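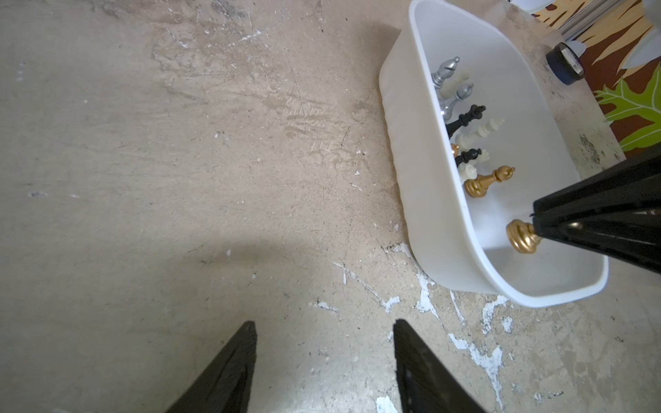

The Justura Everyday Tub in White

Price: $17 each
Length: 13 inches
Color: white
Material: plastic
In stock, ships from our Arain warehouse

We have carried a lot of boxes, bins and trays over the years, and this is the one our customers keep coming back for, usually to buy a second one for a different room. It's a plain white tub with rounded corners and a nice thick rim that feels good in the hand when you pick it up full. There's no lid to lose. You drop things in and reach back in when you want them, and that's really all most of us are looking for at the end of a long day!

Uzma Magsi, our buyer, first brought it in for game pieces. Her family has chess sets of several kinds (black, silver, gold and cream, all hopelessly mixed up by now), and she wanted something wide enough that you could spot the bishop you were after without tipping everything out on the floor. A drawstring bag is lovely for carrying a set to a friend's house, and we do sell those too, but you can't see a thing in a bag. In an open tub the darker and shinier pieces stand out well against the white, and even the cream ones are easy enough to find if you have a decent lamp nearby.

Around the workbench

Plenty of people write to tell us they use theirs for work instead of play, and we're always glad to hear it. A white tray in the middle of a table is a handy place for brass-colored fittings and all the other small parts that love to roll away, with the screwdriver lying off to the right and the tool case pushed to the back. If you have wire baskets up on the wall, so much the better, because then the tub can stay down where your hands are.

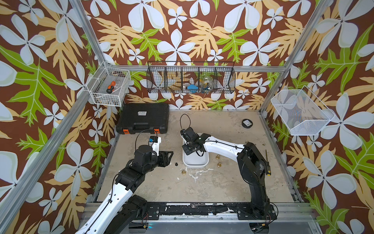
Usman Mohmand in our packing room keeps one for the odds and ends that come out of returned parcels, and he'd like me to mention that it wipes clean with a damp cloth and a drop of dish soap. Please don't use a scouring pad. The surface is smooth and a little glossy when it's new, and a rough pad will dull it faster than years of ordinary use.

Choosing how many you need

One tub takes a full chess set with room left over to stir your hand around in it. If you have two or three sets and you'd like them kept apart, we'd suggest a tub for each, plus a spare for strays. By strays I mean the gold pieces that slide down beside the tub and the pawn that ends up on its side a little way off, which happens at our house after pretty much every game.

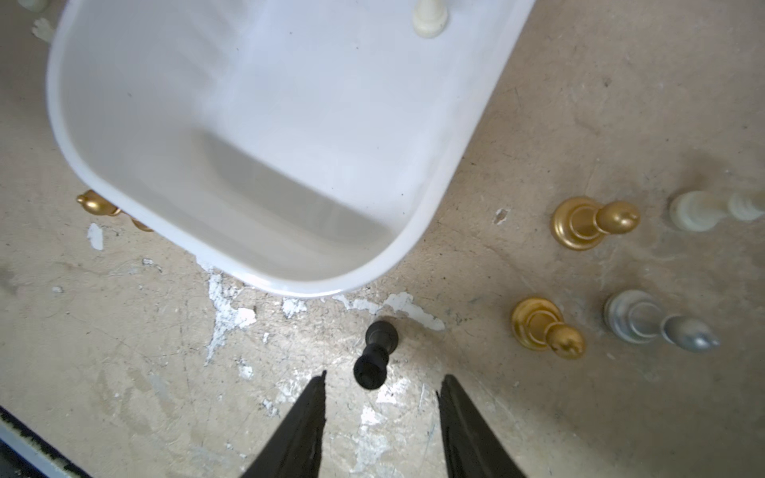
A set of three is $35 when ordered together, and you're welcome to mix in the gray if you want to tell them apart at a glance. We've sent out 2,000 of these tubs since we added them to the shop, and the question we get most is whether they nest. They do, and a little twist frees them if they've been stacked for a while.

Good to know

Sold empty. Chess pieces and tools are not included.
Hand wash only, please.
Keep away from stoves and radiators.
Drawstring bags are listed under Tadex, and felt liners cut to fit this tub are listed under Mitness.
Returns are accepted for a refund or an exchange if the tub is clean. Write to the shop first and we'll send you a label.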